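Home Browse Unanswered Tags Help
Search this site... Go

Tagged: audio courses, lectures, file playback

Lecture order scrambled after import

Killarance

I bought a 24-part audio course on contract law as a download from Vudton. The files play, but after import the player sorts them by title instead of lecture number, so "Acceptance" comes before "What Is a Promise." The download is two zip archives. The first extracts cleanly. The second reports 151 files, most of them tiny, and I can't tell which are audio. Is there a way to force the right order without retyping every title?

De_Haan

Sort by track number, not title. If the track field is blank, fill it with a tag editor. Most can copy the number from the start of the file name into the track field in one pass. Select all the files, choose the file name to tag option, and set the pattern to track – title. Set the disc number to 1 for the first archive and 2 for the second, or the player will mix them.
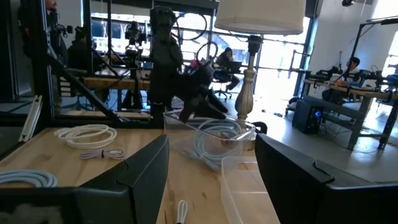 After saving the tags, remove the course from the library and import it again. Many players keep the old sort order in a cache and ignore changes to files they already know.

The small files are probably the course guide split into page images. Sort the folder by size – the lectures will be the large ones at the top. Move those to their own folder before tagging.

Urance

Just stream it. My library has 1,879 tracks and I gave up on tags in January.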